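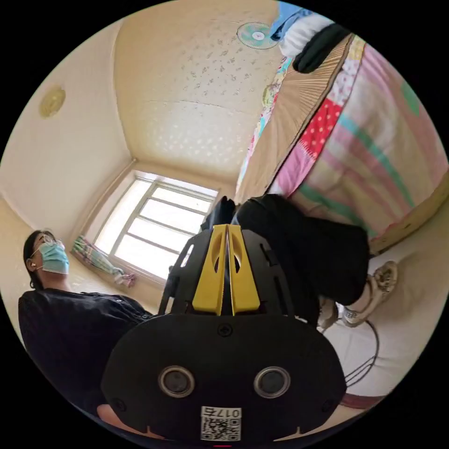

The Velar hand-held gripper in a bedroom, with its two yellow fingers closed up.

14 shares | 3 comments

Molska has begun renting out its Velar hand-held gripper, a tool that lets people record household chores by hand so that the recordings can later be used to train robot arms. The company said the rental plan opened on May 7, 2023, after a trial that started in December.

The Velar is held and worked by a person. A camera on the tool records what the fingers are doing, and the files are sent to Molska, which checks them and passes them on to the customer. A kit rents for $213 a month, with a deposit of $200. Checking is included in the price, but long-term storage is not.

Fuad Moges, who runs the rental desk at Molska, said most of the early interest has come from small robotics firms that need recordings from lived-in homes and do not want to build their own tool.

"They were asking us for kitchens at first," Moges said. "Now they ask for bedrooms. There is a lot of cloth in a bedroom, and cloth is hard."

During the trial, people using the kits sent in 2,174 recordings from 19 homes. Nearly all of the homes were apartments. Molska turned away recordings in which the fingers were out of view or the tool was moved too fast to follow.

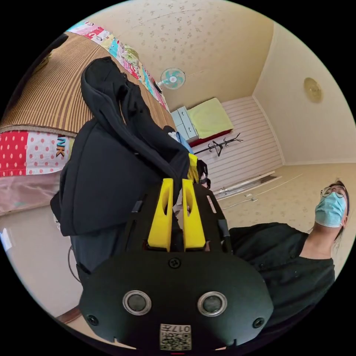
Clothing is the main subject of the first job list that comes with the rental, and Molska says it makes up the largest share of what customers order. The list covers picking up, hanging and folding, along with making a bed and clearing a floor. A hooded jacket draped over the edge of a bed, with its folds hanging down, is the sort of thing an arm has trouble with — the shape changes as soon as it is touched. The Velar's slotted fingers taper toward the tips, and Molska offers replacement pairs for $19.

Harsh Sandhu, an engineer at Tullska, a firm that rented two kits during the trial, said the recordings were good enough to use but that the tool gets heavy over a long session. His team switched hands often and kept sessions short. He also said the printed guide was thin on how to plan a day's work.

"We worked out our own order of jobs," Sandhu said. "It would have saved us a week to have one in the box."

Molska said a longer guide is being written. Manuela Piras, who handles customer training, said it will be sent to current renters at no charge.

A rival service from Admasu sells finished recordings but does not rent out its tools. Molska said it has no plans to sell the Velar outright.

Comments (3)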